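Trade show visits and what they really bring in
Speaker notes, 4 Jun 2019
Encarnación Segura, export sales, Stougaard

Slide 1. Title. Say name, say company, move on. They have had two talks before lunch already.

Slide 2. The usual story
We all have this one on our website. A buyer sends an inquiry, we fly to a show, we shake hands, and by October there is a container on the water. I wrote ours. Read it out loud, slowly. Then ask who in the room believes the handshake did it.
(Wait. Don't fill the silence.)

Slide 3. What our own records say
Last year we logged 3435 inquiries for wall and roof panels. 101 became orders. Of those, two came from people we first met at a booth. I have checked this more than once - I wanted it to be higher.
Somebody will say the booth "supports" the other orders. Maybe. Ask them how they would know.

Slide 4. The Clinov order
Clinov bought 2000 square meters of cold room panel. Our sales report gives the credit to the show. The emails tell it differently. They had our price list in hand, a fire test report they had asked for three times, and a supplier who had let them down. The meeting lasted as long as a cup of coffee.
Don't name the other supplier, even if asked.

Slide 5. Okgate
The opposite case. Four meetings, a factory tour, a very nice dinner. No order. Grimard got it with a shorter lead time and, as far as I can tell, never met them.
Aksel Grímsdóttir thinks we lost on payment terms. I'm not convinced, but give his view a fair hearing. He is in the second row.

Slide 6. Things I no longer accept in a trip report
"Deeper understanding of our product range." Of which product?
"Strong interest." Did they ask for a drawing?
"Long-term partner." After one lunch?
Read these flat. They get a laugh without help.

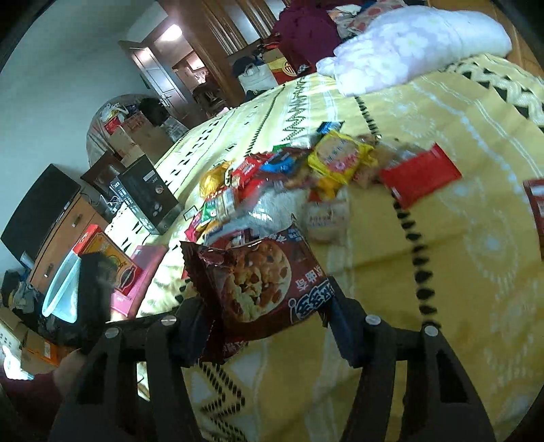

Snack packet held above a bed of snacks

Slide 7. What I would try
Send the test reports with the first reply. Quote freight to the buyer's port, even when it makes the number ugly. Go to one show next year and write down, before we leave, which buyers we expect to see. If the list is empty, stay home.
I can't promise this works. We have only one season of decent records and the panel market was odd all year.

Slide 8. Questions
If the booth budget comes up, the figures are in the handout. If someone asks whether I'm going to the October show - yes, I'm booked.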